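Chapter 2
Can It Do the Washing-Up Yet?

I've been asked this at every family party since I started working on robots, usually by someone holding a tea towel. My answer used to be a flat no. These days it's a longer sort of no, and this chapter is my attempt to give you the whole of it (with the hopeful bits left in!).

Let's start in the kitchen, because that's where most of the big promises get made. Opening a microwave, putting a bottle away, going through a door without bashing into it — you did all of that this morning while half asleep.

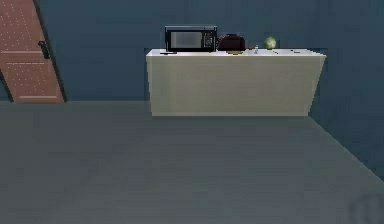 Now for some numbers. When I was at Brenden we had a program called Griketti, and one August we let it try simulated kitchen chores 953 times. It finished 195 of them. I was thrilled, I really was, until my sister asked whether I'd hire a cleaner with that record.

Shop floors are kinder. At Zermont the same boxes turn up in the same place all day, and a machine can get very good at that. Kitchens get rearranged by whoever cooked last, and we'll come back to why that hurts so much in section 2.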